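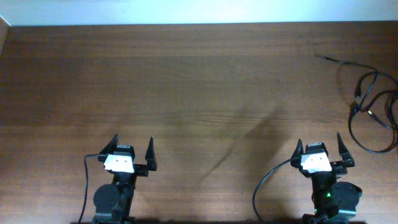
Two-Arm Robotics Project: Progress Report to the Pruitt Fund

5 min read

Submitted by Mizanur Jayasinghe, faculty adviser, Grelumton High School Robotics Club
19/11/2023

Where the project stands

The club has finished the first stage of the work described in our application. Both arms are mounted side by side along one edge of the table, both grippers are fitted, and students can move either arm from a laptop. The second stage, getting the two arms to do a job together, has started and is behind the schedule we gave you. The reasons are set out under "Delays."

There are 11 students in the club this fall. Most had no experience with robots before they joined. Xinyi Li, a senior, is the student lead and wrote most of the notes this report is based on.

Work completed

The arms came from Ulline as kits. Students split into two build groups, one per arm, and each group kept a build log. The left arm was finished first. The right arm took longer, mainly over a wrist joint that was put together with the motor turned the wrong way and had to be taken apart again. The groups then swapped logs and checked each other's work against the instructions. This caught two loose screws and a cable that would have been pinched when the elbow bent fully.

The grippers each have two black pointed fingers. We had planned on flat, padded fingers and may go back to them for some tasks. The pointed ones are good at picking up thin items such as a folded card, and poor at holding anything round. Students have drawn up a wider finger tip and will test it before the end of the term.

Each gripper has a white plate on the front of its body with a small servo above it. The cable to each gripper runs down the left side of its arm. On the left arm it makes a short loop and then drops nearly straight. On the right arm it hangs in a longer curve. We want both routed the same way, and a student has been assigned to do this. A long slack cable is more likely to catch when the two arms work close together.

The control program was written in Python. It has a slow mode, which all new members must use until they have been signed off by Xinyi or by me. It also has a stop key, and the power supply has its own switch at the end of the table. We test both at the start of every session and write the result in the log.

Training

Eight students have been signed off to run one arm without an adult at the keyboard. The remaining three are newer members and should be signed off by the end of November. To be signed off, a student has to power the arm up and down in the right order, bring it to its rest position, pick up a foam block, and explain what to do if a motor stops responding.

We also began short written reflections. These were not in the application. They take 10 minutes at the end of each session, and they have been useful for finding out who is lost. Several students wrote that they did not understand how joint angles turn into a position on the table, so we spent one full meeting on that with cardboard models.

Current tests

The first shared task is a handover. One arm picks up a foam block, brings it to the center of the table, and the other arm takes it. The program runs each arm in turn, with a pause for the student to confirm before the second gripper closes.

In our most recent set of trials, the handover was completed in 65 percent of attempts. Most failures happened at the moment of transfer, when the first gripper opened before the second had a firm hold. The rest were bad first grips. Students are adding a check on the servo position so that the program can tell whether the fingers have closed on something or closed all the way.

The arms are kept a good distance apart for now, with clear table between them. This makes collisions unlikely but means both have to reach further to meet, and they are less steady when stretched out. We will try moving the mounts closer once the cables have been rerouted.

Delays

The replacement power supply from Taltlow arrived late. Until it came we could run only one arm at a time, which held up all of the shared tasks. We used the time for training, so the sessions were not lost, but the schedule has slipped.

The second delay is cabling. We have more black cable on the table than we need, and it tends to end up in a tangle on the right side. Much of it looks alike, and students have lost time tracing which lead goes where. Labels and clips have been ordered. Xinyi has drawn a wiring diagram that will be taped to the wall behind the table.

Budget

Spending is within the amount awarded. The kits and power supplies are paid for. The line for spare parts is mostly unspent. With your approval, we would like to move part of it to a second laptop, so that one group can work on the program while the other runs the arms. No change to the total is requested.

Next steps

- Label and reroute all cables, with the same route on both arms.
- Sign off the last three students.
- Add the grip check and repeat the handover trials with the same block and the same starting positions.
- Print and test the wider finger tips.
- Begin planning the sorting task for the spring open house.

The full build logs and the trial sheets are available on request. Please send any questions about the laptop request to me at the school office before we place the next order.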